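Curve (shape)

A curve is a line that keeps changing direction as it goes, and I'll admit up front that this is my favorite entry to look after on this wiki. Math people have a stricter meaning (for them a straight line counts as a curve too, which annoys me a little), but in everyday talk we mean something that bends. This article sticks to the everyday kind, the sort you meet in furniture, roads, lettering and boat building, and leaves the equations to the geometry pages.

Names and kinds

The simplest curve is the arc, a piece cut out of a circle. It bends by the same amount all the way along, so you can draw one with a compass or with a pin, a string and a pencil. An ellipse is what you get when you look at a circle at a slant, and it bends harder at its two narrow ends. Then there's the S-curve, also called an ogee when it turns up in moldings, which bends one way and then changes its mind. The spot where it switches over is the inflection point. I love an inflection point! Run your thumb along an old picture molding and you'll feel it go by.

A catenary is the shape a chain takes when you hang it from both ends. It looks so much like a parabola that I mixed them up for years, and so did plenty of people far smarter than me. Flip a catenary upside down and you have a very good arch, because the weight of the arch follows the line of the shape.

Drawing curves by hand

Before computers, drafting rooms kept sets of wooden or plastic templates called French curves. You'd slide one around until part of its edge matched three or four of your points, draw that bit, then slide it again for the next. The trick (and it took me ages) is to overlap each piece with the one before, or you end up with tiny bumps where the pieces meet.

For longer lines there was the spline, a thin bendy strip held in place by weights. Boat builders still use the same idea at full size. They call the strip a batten, tack it down at a few marks, and stand back to see if it looks right. A line with no bumps or flat spots is called fair, and making it so is called fairing. My first teacher, Ohemaa Atinga, ran the pattern loft at the Zenthorpe boatyard and could find a hard spot in a 24 foot batten by squatting at one end and closing one eye. I'm still nowhere near that good.
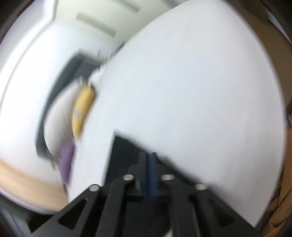 Edges are where most people notice a curve, even when the surface they belong to is as plain as can be. An outline can bend inward (concave) or outward (convex), and it can do a bit of both before it gets where it's going. The big white panel in the photo has a left boundary that sweeps down toward the lower left, while the right one bows outward and then turns back in near the bottom. Take away the printing and the pattern from a thing and its outline does most of the talking, which is why I tell beginners to practice on blank shapes first.

Curves in making things

Sheet goods will bend easily in one direction and fight you in two. You can roll a piece of paper into a tube but you can't wrap it neatly around a ball, and the same goes for card, tin and thin plywood. Shapes that bend both ways at once have to be molded, carved, stretched or pieced together from strips.

Wood can be steamed and bent over a form. The old rule at Zenthorpe was an hour of steam for each inch of thickness, and then you had to move fast. Expect some springback when the clamps come off, so the form should be bent a touch tighter than the shape you want.

Radius is the usual way to say how tight a bend is. A small radius means a sharp turn and a big one means a lazy one. A tabletop corner with a 20 millimeter radius feels soft to the hip, and a 200 millimeter one starts to look like part of an oval.

See also

Arc, Arch, Batten, Catenary, Ellipse, Fairing, French curve, Molding, Ogee, Spline (drafting tool), Steam bending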